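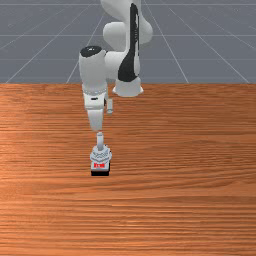
January, the second week in Zunstead

Up at 5:40 because the radiator started knocking. Let it knock and made oatmeal. Snow overnight but not much, enough to cover the steps. Swept them before work and again after, and the bottom one is loose on the left side. It has been loose since fall.

Finally sat down with the heating bill. It came to $276, and last January it was $210 for what I would call a colder month. I called the oil company and got the recording twice. On the third try a man told me the price per gallon went up in December and that a letter was sent. I don't remember a letter. I looked in the drawer and found the letter.

So I spent the evening on the windows. I had one roll of the plastic film left from last year and did the two in the back bedroom, which are the worst ones. The tape doesn't like the old paint. I wiped the trim down with rubbing alcohol first, waited for it to dry, then pressed the tape on hard with the back of a spoon. Went over the film with the hair dryer and it pulled tight except for one corner. The bathroom window will have to wait until I get to the hardware store in Lultthorpe.

Soup for supper, the split pea from the freezer. It needed salt and a longer time on the stove than I gave it.

Xiomara Dunleavy called while I was eating. Her mother is moving out of the house on Wilar Road in the spring and they have started on the attic. She wants to know if I'll take the sewing machine and the box of patterns. I said yes to the machine. I have no place for the patterns, but I said yes to those too. She is also trying to find a home for the piano. The mover quoted her $1358 to take it down the front stairs and across the state to her brother, who has not said he wants it. I told her to ask at the church before she pays anybody.
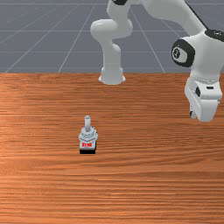 We talked for most of an hour. She asked about my knee and I said it was fine going up and bad going down. She is using a cream on hers and will bring me a tube when she comes with the machine. She also reminded me that I still have her big roasting pan from Thanksgiving. I washed it and put it by the door so I'll see it.

Other things. Library book is due and I'm not halfway through. Renewed it. The Kariuki boys from next door shoveled the walk while I was at work and wouldn't take money, so I sent over a loaf of the banana bread. The cat was at the vet for her shots and weighs more than she did in the summer. She is to have less dry food, starting tomorrow.

Checked the back bedroom before bed. The thermometer on the dresser read 2 degrees warmer than last night with the heat at the same setting. The loose corner of the film was moving a little, so I put a strip of packing tape over it.

Need: film, furnace filter, salt for the steps, stamps, wood screws for the bottom step. Call the dentist back before noon.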